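Looking After a Stone Countertop
4 min read
74 shares | 2 comments

Most stone counters get ruined slowly, by cleaning them with the wrong thing every day. Vinegar is the worst of them. So is anything with lemon in it. Marble is soft and acid eats the polish, leaving a dull spot you can feel with a fingertip. That spot is called an etch, and no amount of wiping will bring the shine back.

For daily cleaning use warm water and a few drops of plain dish soap. Wring the cloth out well, wipe, then go over it again with clean water. Soap left behind builds up into a film, and dark stone shows it first. Dry with a cotton towel. If you skip the drying you get water marks around the faucet within a week.

Check the sealer twice a year. Put a spoonful of water on the stone and leave it for ten minutes. If it still sits up in a bead, you're fine. If the stone underneath has gone darker, it's time to reseal. I do mine in July when the windows can stay open, and I start after supper on a Saturday so nobody needs the kitchen until morning.

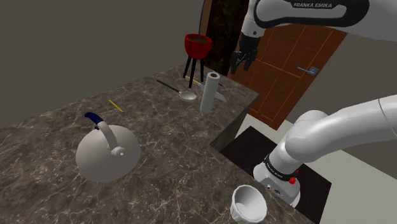 Put the sealer on thin. Work in small sections and wipe off whatever hasn't soaked in by the time the label says. Sealer that dries on the surface turns into a haze, and getting it off takes longer than the whole job. Two thin coats beat one heavy one. Don't forget the edges and the corner, where people lean and set down wet glasses.

Oil stains need a poultice. Mix baking soda and water to the thickness of peanut butter, spread it over the stain, cover with plastic wrap and tape down the sides. Leave it overnight. Take the wrap off in the morning and let the paste dry out completely before you scrape it away with a plastic spatula. An old stain may need this three or four times.

Rust rings from cans are harder. Store-bought rust removers often contain acid, so read the back before you buy. For a deep ring on marble I would call a stone shop.

Small etches can be worked with marble polishing powder and a damp cloth. Try it first in a spot behind the toaster.

COMMENTS (2)

Qiuyue Shao: Does the baking soda paste work on red wine?

Burgi Auer: For wine I use hydrogen peroxide in the paste in place of the water. Light stone only, it can bleach dark stone.

Contact | Copyright Skernstead Home Pages | Back to top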